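Velside expansion for Chidiac delayed until September

20 June 2025

The studio Alard has confirmed that Velside, the second expansion for its building and survival game Chidiac, will now be released in September. The expansion adds a river region, 4 new crafting stations and a revised trading system.

Llinos Pugh, head of production, said that testers had submitted 3,709 reports during the open trial and that those concerning saved worlds would be dealt with first.
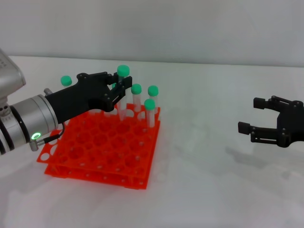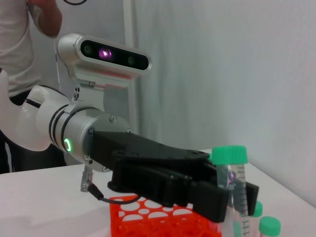
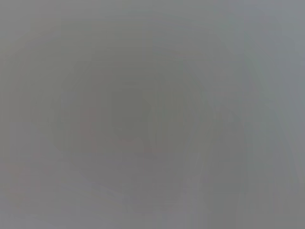 Players who took part in the trial will keep their progress. Servers in the Vurnville region will close for around 10 hours while the updated version is installed. Enquiries should be addressed to Delyth Prothero in the player support office.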